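Keeping small shelves tidy

I've been on a bit of a mission with my shelves this July, so these are the bits that worked for me (and one that really didn't!).

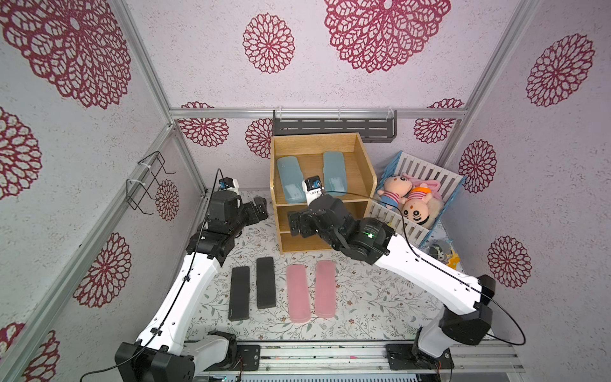

Start with the bottom shelf. I always used to begin at the top and then knock dust all over everything I'd just wiped, every single time. Now the heavy things go low down, tea towels and cloths go up high, and anything I haven't touched in a year goes in the charity bag.

Bare wood likes a barely damp cloth, then a dry one straight after. Don't drown it – I did that to my nice spice rack and it's never sat straight again.

Sticky rings left by jam jars: a dab of bicarb paste, five minutes, wipe. Ulla Keskinen swears by vinegar but I can't stand the smell.

Folded cloths stay put if you lay them flat with the fold facing you. Mine used to slither off whenever I pulled one out, drove me mad.

Next time, drawers!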